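Paying for Picks: What a Bin-Clearing Subscription Should Promise

Noreto, the bin-picking service offered by Clininen, is sold by the month. The customer supplies a robot arm, a bench and a bin. Clininen supplies the picking software, the gripper fittings, a remote support desk and a monthly report. The company asks buyers to judge the service by one number, picks per hour, and its sales sheet gives that number as 158. It is our position that this figure should not decide a purchase, and that the industry would be better served by a contract written on other terms.

A rate of picks per hour is measured while the arm is running. It says little about the parts left in the bin when the arm stops. In the sorting of mixed small goods, the first two thirds of a bin are seldom the difficulty. Objects near the top are easy to reach and easy to tell apart. The last items lie against the walls, under one another or flat on the floor, and it is there that staff are called over. A service which works quickly and then waits for a person has moved the labor to a different point in the shift. The customer still pays for it.

Our members at the Stordale site accepted Noreto for a trial period ending in August. Under the standard terms, a bin counts as cleared when 85 percent of its contents have been removed. We consider this too low. A bin of 30 mixed items may be reported as cleared with several still inside, and the report does not list which items those were. For a parts recycler, they may be the only ones worth recovering.

The competing offer from Chiriac charges a higher monthly fee and claims no hourly rate at all. It bills by the emptied bin, and an emptied bin is defined as one with nothing in it. We do not endorse Chiriac's equipment, which we have not tested at length. We do endorse the definition. It places the cost of the difficult items on the party best able to reduce it.
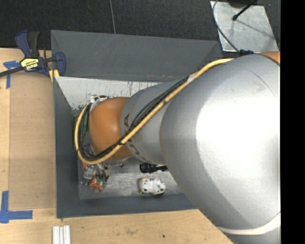 A KUKA arm over a gray bin of small mixed items, with a bar clamp at the bin's corner.

Buyers should also look closely at what is excluded. Noreto's terms leave bench setup, bin mounting and cable routing to the customer, and a support call arising from any of the three is billed separately after the first 5 in a contract year. These are ordinary parts of the work. An arm reaching low into a bin carries its hoses and cables with it, and their condition affects service every day. A supplier that specifies the reach of the arm should accept some duty for how it is dressed.

We therefore recommend that members decline the standard contract in its present form and request three amendments: clearance defined as an empty bin, a monthly list of items the arm failed to remove, and inclusion of cable and mounting faults within ordinary support. Clininen has indicated that it will discuss the second. The first matters more, and members with renewals pending should raise it before they sign.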